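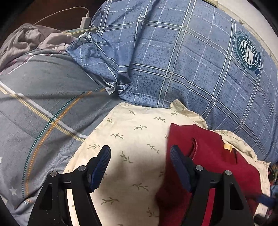 Section 7. Running the cloth demo on open day

Read before doors. Section 6 (charging and pairing) must be done first. If it isnt, go back.

For the Cinetti hand grippers, left and right. Endville visits only. The Drerkow stand has its own sheet, don't mix them up.

7.1 Setting out

1. Lay the base cloth. Creases are fine.
2. Red garment on top, within easy reach of both grippers.
3. Check the jaws open fully on each one. Nothing between the pads.
4. Cables well back from the cloth.
5. Start a new recording. Name it with the month and the slot, e.g. March 2pm.

Note: storage stops at 4000 clips. Clear old ones the evening before, not with visitors waiting.

CAUTION: keep fingers out of the linkages. Goes for visitors too. Say it out loud every time.
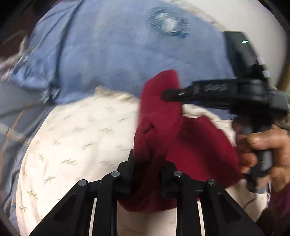 2 min read

7.2 Folding with two grippers

1. Left gripper in first, low, pads either side of the red cloth.
2. Close slowly. Bunching is ok, tearing is not.
3. Bring the second gripper across from the right. Hold it by the upright handle.
4. Fold, let go, back off. Left opens last.
5. Stop the recording before you start talking.

Note: keep the grippers from knocking. If they do, stop and check teh pivot pins before carrying on.

Note: fast moves smear the video. Slow down if Han's team want the clip for training.

7.3 Letting visitors try

One visitor per gripper, demonstrator alongside. Sleeves pushed up if they're loose. Keep motor speed at 70 or under on any bench arm replaying the fold. Visitors stay behind the line while it runs.

CAUTION: replay is not hand-held. Arm does not know you are there. Stop button in your hand, not on the table.

If a fold goes wrong just shake the cloth out and go agian. People like seeing that bit.

Faults on the day: Charmaine Sibiya, demo desk. Packing up is section 8.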